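Sorting the kids' sports bags before the move – what goes in one box?

We are leaving our flat in Tristmont in March and I am trying to pack the children's things in a sensible way. I have one table for sorting and I put the things there before they go in a box. My rule is that everything from one activity travels together, but the rule is already broken. The kick shield does not fit in any bag we own, and the small backpack always takes in things which have nothing to do with training. I also have a bag of test tubes with green caps from the kitchen science club, and I don't know if they count as toys or as glass.

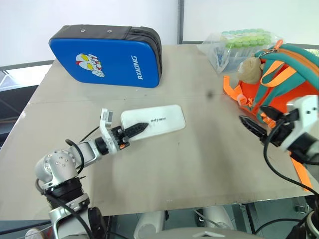
Fadime Dursun
Moderator, Packing and Storage

So my questions are these. Do you pack a shield flat or standing? Can the backpack with the plush animal go in the same box, or will the straps make a knot with everything? And where do you keep small electrical things, like the flat white one on my table? The moving company, Skornholm, gives boxes in one size only, and I paid for the smaller package, so I can't take as many as I like.

pinar_k
Standing, along the side of the box. If it lies flat with books on it for a month, the foam can stay pressed. We made this mistake when we moved from Skitstead and the pad never became nice again.

oldgarage
I don't agree with pinar_k. One month under clothes does nothing to a kick shield. They are made to be kicked! Put it at the bottom, flat, and fill above it with soft things. If you stand it up you lose half of the box.

pinar_k
I wrote books, not clothes. Under clothes it is fine, I think we agree more than it seems.

Fadime Dursun
Thank you both. I have no books left to pack, so flat with clothes above sounds possible. My son wants to see the face of the hero when he opens the box, so it will go with the blue side up. It has big yellow eyes and it will look at us when we open the tape.

maplerow
For the backpack: close all the buckles and push the long straps inside before you pack. I lost one evening to straps last year. Leave the plush out, by the way. Children ask for it on the first night, at 9 pm, when every box is closed.

Fadime Dursun
This is good advice, the plush will travel in the car. I will try the straps tonight. They are long and orange and they go everywhere on the table.

About the test tubes, I asked the shop Kırmızıgül and they sell them in packs of 1000, so they did not understand why I worry for one small bag. I will put them between two towels.

The last open point is the white thing. I believe the electrical things should have their own small box with a label, my husband says they should go in the backpack pocket so we find them fast.

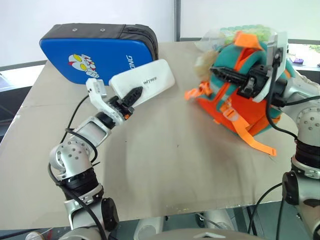
tolly says to go with the husband on this one, small electrical things in a separate box are always the last to be found, and a child's backpack is the first bag anybody opens in a new home.

oldgarage
No, no. If it has a battery, keep it with you in hand luggage or in the car. Not in the truck. Ask Skornholm what they accept, many movers have a list.

pinar_k
Same opinion. And take the cable also, in the same pocket. A charger without a cable cost me a whole weekend.

Fadime Dursun
Then the backpack goes in the car too, with the plush and the electrical things, and the box is only for the shield and clothes. I had not planned it like this but it saves space. I leave the thread open, if somebody has a better idea for the tubes please write.

maplerow
Towels are fine. Write "this side up" on two sides of the box, they don't read the top.

Contact the moderators – © Tristmont Home Forum – Back to top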